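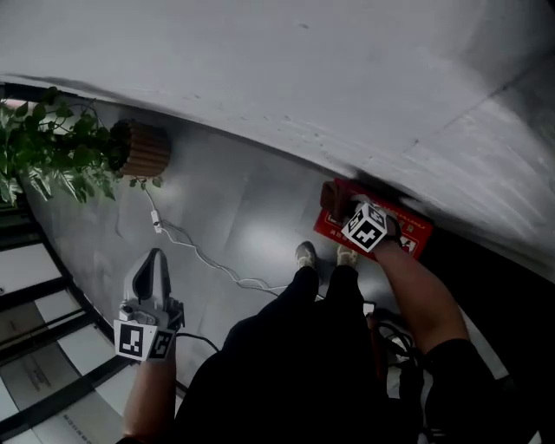 Vernia Cellar Kitchen
Progress report, second quarter of funding
Prepared for Wael Ouali, Carmont Regional Food Fund

1. Where we are

The menu and pairing program is on schedule except for the printed recipe cards, which are 2 weeks behind. Eleven of the planned dishes have been tested, costed and signed off. Four more have been cooked once and need another go. The cellar list to go with them is settled for the reds and still open for the whites.

2. Dishes

The braised lamb neck with preserved lemon is finished. We cut the cooking liquid by a third after the first trial because the sauce took too long to reduce during service. Ehab Ragab now starts the braise at 6 in the morning and it is ready to portion by lunch. It holds its flavour well overnight and we would sooner serve it the next day.

The smoked trout with beet and horseradish is also finished. We tried the grenache with it and the fish tasted metallic. The dry rosé from Erraji works better and costs less by the glass.

The mushroom and barley dish is still not right. The barley keeps drinking the stock after plating and goes stodgy by the time it reaches the table. Next trial will use barley cooked separately and folded through at the end.

The quince tart was dropped. Fruit supply was patchy and the pastry needed a second person on the bench. A baked custard with poached pear has taken its place on the list.

3. Pairing dinners

We held two dinners this quarter with 30 guests at each. The first ran late between the second and third courses. For the second we plated the cheese ahead and finished on time. Comment sheets favoured the lamb with the shiraz. The most common complaint was that the pours were small. They were the size stated in the application and we have left them as they are, but the menu now gives the measure.

4. Spending

Food and wine costs are within budget. Equipment is over by the price of one induction hob, after the old one failed and could not be repaired. We covered this from our own account and are not asking for it back. Jarnix has held its delivery charge until December, which helps with the cold items.

So far 40 per cent of the printing allowance has been spent. The rest will go on the recipe cards once the tasting notes have been checked.

5. Next quarter

Retest the barley dish and the three others still open.
Choose two whites, one of them from a Carmont grower if the price allows.
Send the recipe cards to the printer.
Run one more pairing dinner, on a Monday, when the dining room is otherwise closed.

6. Items for your decision

We would like to move the unspent travel money into staff hours for recipe testing. No grower visits are left on the plan. Ehab can send the revised budget lines if you agree to this in principle.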